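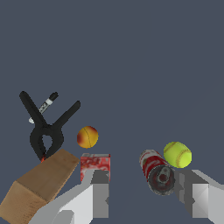 How to Put Together a Naming Ceremony for a New Baby

When my niece was born, my sister asked me to run her naming ceremony, and I said yes before I had any idea what that meant! I've led a few since, in living rooms and once in a very windy yard, so this is how I go about it now.

1. Talk to the parents first

Ask why they picked the name. If she's named for a great-grandmother, get a story or two about her (the funny ones are best). I write it all down, because I will forget.

2. Choose your readings

Pick 2 blessings and one poem, then stop. My first ceremony had so many readings that the guest of honor slept, woke, ate and slept again. If you're using Hebrew or Arabic or anything else half the room can't read, print it with a translation and spell out the sounds too.

3. Hand out parts

Grandparents usually want to hold the baby while the name is announced. My friend Sanaa Tazi sang at ours - I still get teary about it. Ask people a week ahead so shy ones can say no.

4. Say the name out loud

Say it slowly, all of it, then have everybody say it back.

5. Eat

Bread, something sweet, lots of coffee. Leave a notebook by the food so guests can write the baby a line for later.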